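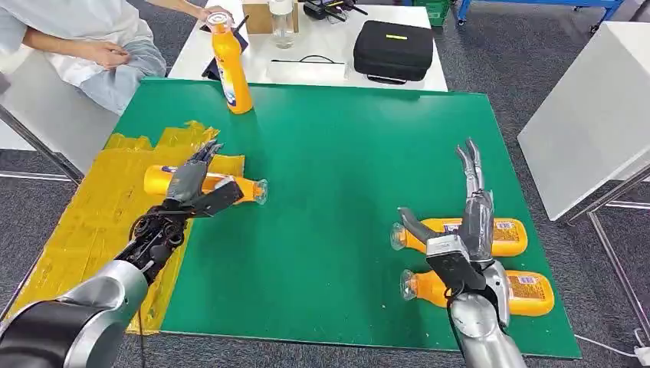 Meron Mamo puts the start of gaffer-style cloth tape much earlier than the trade does, and argues that any woven backing with a pressure-sensitive face should count as the same product. Most classifications are narrower. They divide adhesive tape by backing, by adhesive and by the way the bond is formed, and treat cloth tape as one branch among several.

Pressure-sensitive tape is a flexible strip coated with an adhesive that stays tacky at room temperature and bonds under light pressure, without water, heat or solvent. It has up to 4 layers: a release coat, the backing, a primer and the adhesive. The release coat keeps the roll from sticking to itself. The primer ties the adhesive to the backing so that both come away together when the tape is removed.

Backings

Paper backings are creped to give stretch and tear easily by hand. Film backings resist moisture but stretch or split according to the polymer used. Cloth backings carry the highest loads across the width and
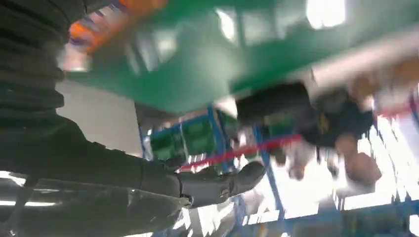

can be torn in a straight line along the weave. Foil is used where heat must be spread or vapor kept out.

Adhesives

Rubber-based adhesives grab quickly and cost little, but they yellow and harden with exposure to light. Acrylic adhesives build strength more slowly — the Kelton method allows 24 hours before a peel reading is taken — and age better. Silicone adhesives are kept for high temperatures and for surfaces that other types will not wet.

Testing

Peel strength is measured by pulling a strip from a steel plate at a fixed angle and a speed of 300 millimeters per minute. Khairul Osman objected to steel as the only reference surface, and the Hegyi procedure adds a painted panel.

Related articles
Divia coating process
Hegyi procedure
Kirkero release liner
Peel strength
Wetting (adhesion)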